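5. Changing the Bed Linen

5.1 Before you start

This section applies to the fitted sheet, flat sheet and pillowcases supplied with the Belton guest bed. For the mattress protector, see Section 4. For the storage drawer, see Section 7.

The fitted sheet has a sewn label on the inside of one corner. Sheets in the Dobre range carry the label at the foot end, on the left as you stand at the foot of the bed. Sheets in the older Gromine range carry it at the head end. The two ranges have different pocket depths and should not be exchanged between mattresses.

Check the label against the mattress before you unfold the sheet:

Dobre: mattress width up to 148 cm, pocket depth 30 cm
Gromine: mattress width up to 124 cm, pocket depth 25 cm

CAUTION: Do not stretch a Gromine sheet over a wider mattress. The elastic will hold for a short time and then pull free at the seam. Damage of this kind is not covered.

5.2 Removing the used linen

1. Take off the pillows and blankets and place them on a chair or other clean surface.
2. Pull the flat sheet loose at the foot, then along both sides. Fold it toward the center of the bed.
3. Release the fitted sheet at the two foot corners first. Lift each corner straight up. Do not pull sideways, as this drags the protector with it.
4. Release the two head corners and roll the sheet inward.
5. Check the protector. If it has shifted, straighten it now and fasten all four straps.

Note: Keep brightly colored sheets apart from white linen from this point on. Dye transfer can occur in the basket if the linen is damp.

5.3 Fitting the clean sheet

1. Open the sheet across the mattress with the seams facing down.
2. Find the labeled corner and bring it to the position given in 5.1.
3. Fit the first head corner. Push the pocket fully down until the elastic lies under the mattress.
4. Fit the foot corner diagonally opposite. The sheet will be under light tension along this line.
5. Fit the remaining head corner, then the remaining foot corner.
6. Walk the elastic under the mattress along each side, working from the head down.

If the last corner will not reach, the sheet has been turned 90 degrees. Remove it and start again from step 2.
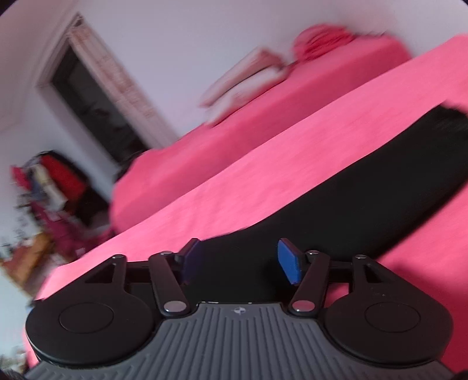

Smooth the surface from the center outward with the flat of the hand. Work toward the long sides first and the foot last. Creases running corner to corner mean that one pocket is not seated — lift that corner of the mattress, draw the elastic another 12 cm underneath, and smooth again. Creases running straight across the bed are normal on a sheet that has been stored folded and can be left.

5.4 Flat sheet and pillowcases

1. Center the flat sheet with the wide hem at the head end.
2. Tuck in the foot, then fold each foot corner at 45 degrees and tuck the loose edge.
3. Leave the long sides hanging unless the guest has asked for them to be tucked.
4. Fit the pillowcases with the closed end facing the door.

5.5 Washing and rotation

Wash colored sheets inside out at 40 °C, with a full rinse. Use a detergent without bleach. Dry on low heat and remove while slightly damp. Do not iron the elastic.

Turn the mattress head to foot each time the linen set is retired, and record this on the card inside the drawer. The Navodness mattress must not be flipped over; it has one sleeping side only.

CAUTION: Fabric softener reduces the grip of the elastic. If it has been used by mistake, run one rinse cycle without detergent before the sheet goes back on the bed.

Replacement sheets are ordered by range and color, quoting the label code. Requests go to Raluca Ursu in the linen store. Questions about mattress sizes go to Rodica Avram.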